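Jaltix, le bras à deux mains qui voudrait apprendre les bouquets

Chez Risau, on a choisi de vendre la patience en abonnement

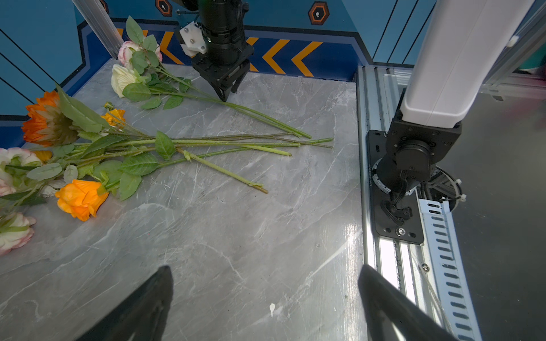 Il faut que je commence par un aveu : je suis arrivé à cet essai avec un préjugé tenace. J'ai grandi au-dessus d'une boutique de fleurs, et l'idée qu'une machine puisse un jour ranger des tiges dans le bon ordre me faisait à peu près le même effet qu'un grille-pain récitant du Verlaine. Mais Risau, qui commercialise le poste Jaltix depuis le mois de décembre, a eu la gentillesse de m'en laisser un assez longtemps pour que je change un peu d'avis (un peu, n'exagérons pas).

Jaltix est un poste de travail à deux bras, livré avec ses pinces, ses caméras de poignet et un logiciel d'apprentissage baptisé Tistum. Le principe est simple à raconter : on guide les bras soi-même, on répète le geste, et Tistum en tire un comportement que la machine tente ensuite de reproduire seule. La location coûte 197 euros par semaine, formation comprise, et le catalogue propose 5 exercices de départ. J'ai pris celui des fleurs artificielles, évidemment, et je n'ai presque plus touché aux autres.

Une tige de rose posée à plat sur du marbre, c'est une petite peste. Elle est fine, elle roule, ses feuilles s'accrochent à celles de la voisine, et si l'on serre trop près de la tête, tout le bouquet vient avec. Mes premières démonstrations étaient calamiteuses et la machine, bonne élève, a fidèlement appris mes hésitations ! J'ai tout effacé et recommencé plus lentement, en prenant les tiges vers le milieu. Au bout de 100 démonstrations, les bras saisissaient une rose isolée avec une régularité qui m'a franchement fait plaisir. Les gerberas, plus lourds de la tête, continuent de basculer une fois sur deux.

Le manuel mérite un mot, et même un mot affectueux : il est clair, rédigé dans un français qu'on a pris la peine de relire, et le chapitre sur le réglage des pinces m'a épargné bien des jurons. J'aime moins la suite Reddy, l'option payante qui classe les essais et repère les gestes ratés. Elle fait bien son travail, mais son interface ressemble à un tableau de bord d'avion, et il faut compter 3 308 euros par an pour en profiter. À ce tarif, j'aurais voulu au moins un bouton « annuler » qui se trouve du premier coup.

Reste la question que m'a posée ma mère au téléphone : est-ce que ça fait de jolis bouquets ? Non, maman, pas encore. Pour un atelier qui veut former ses équipes ou une école qui cherche un exercice parlant, je recommande pourtant la location sans trop d'hésitation, en laissant Reddy de côté la première année. Pour le comptoir d'une fleuriste, gardez votre sécateur.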